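11/25/21

Staling run, Windindale flour against the Hendriks control. Both doughs mixed to the same sheet, same tins, same bake. Loaves cooled on the wire shelf overnight with the door shut, then bagged.

Dough temperature off the hook was 2 degrees higher for the Windindale than for the control. Bowl was still warm from the wash. Noted on the sheet, not corrected. Water addition kept the same for both, although the Windindale felt tight at the end of mixing and could have taken more. Cameron Kerslake thinks the absorption figure on the bag label is low. I have not tested that and am leaving it alone until the second bag is opened.

Tins scaled at 400 g. Proof to the same height on the gauge stick, no fixed time. The control got there first and waited while the other caught up, so it may be slightly over. Crust colour a close match on both.

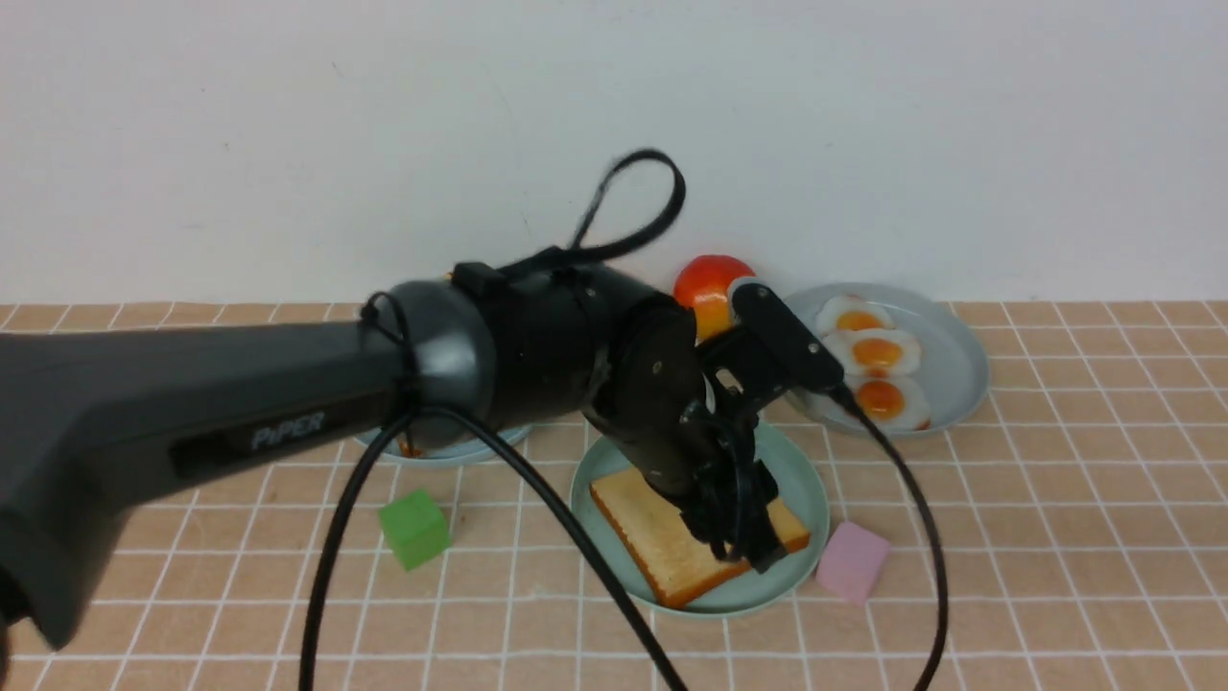
Firmness by the Ekis compression head, flat plate, two slices stacked, end slices thrown out. The zero had drifted since the last session. Re-zeroed with the plate clear, then checked with the 300 g brass weight before each set and again after. Second check on the control set read low, so that set was repeated from a fresh loaf and the first set struck through. Do not use the struck figures for the plot. They are still in the raw file because I do not delete from the raw file.

Crumb: Windindale finer, a little grey. Control more open, with a tunnel under the top crust in one loaf, probably moulding. That loaf kept out of the firmness set but used for moisture.

Moisture by oven loss, duplicate dishes. Lids on in the desiccator this time. Last month's figures were taken with the lids off and I no longer trust the second decimal place on any of them.

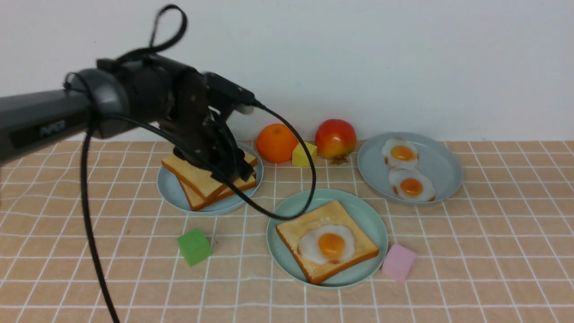 Bread slices stacked on a plate on the grid cloth.

Slicing still the weak point. The guide gives a wedge if the loaf is pushed from the crust end, and a wedge reads soft on one side of the plate and hard on the other. Push from the cut end. Blade changed before the control set. It should have been changed before both.

Bag seal: the Kunamon clips hold, but the thin bags split at the gusset when the loaf is put in corner first. Two bags doubled up. Doubling will slow moisture loss, so the doubled loaves are marked D and should be read separately or dropped.

Room log shows 18 degrees at the bench when the bags were closed. There is a dip in the overnight trace that I cannot place. The heating timer is the likely cause. Logger moved to the shelf beside the loaves, away from the window.

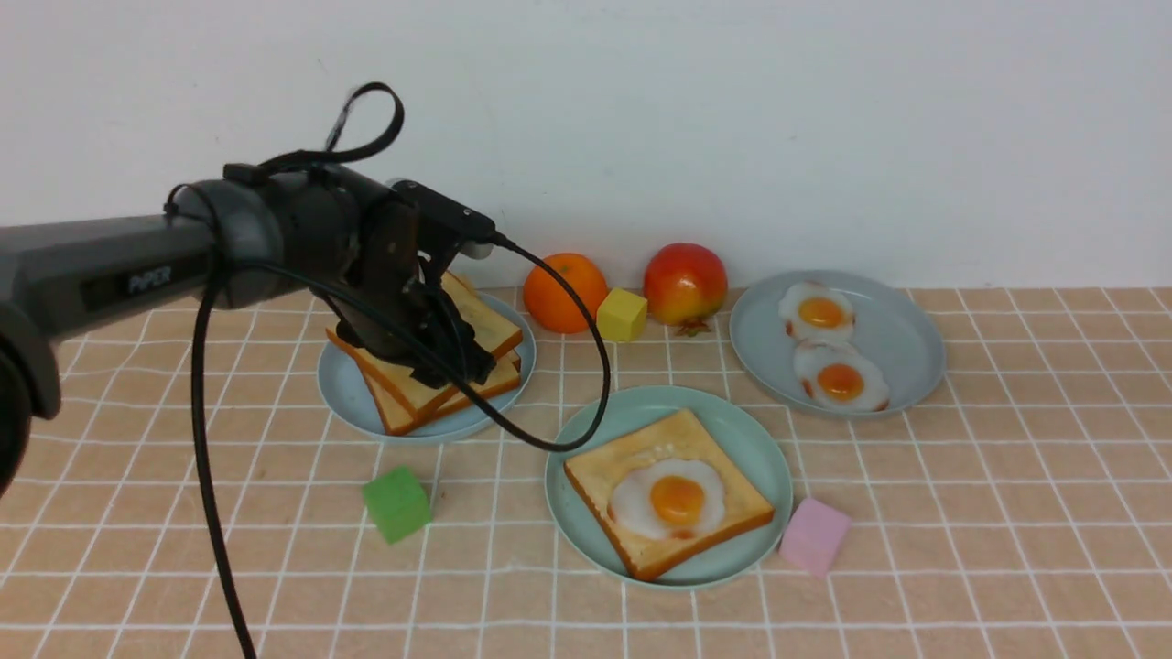 Plot firmness against hours from bagging, not hours from the oven. The older sheets use oven time and the curves will not lie on top of one another until they are shifted. Cameron has the shift for the Hendriks runs in the back of the green book.

To do:
Water addition check on the second Windindale bag.
Order heavier bags, same width.
Recalibrate the compression head over its full range, brass set signed out from stores.
Repeat the control with a shorter proof.
Ask for the protein figure on this batch of flour. The delivery note has the box left blank.

Next reading tomorrow, same order, control first.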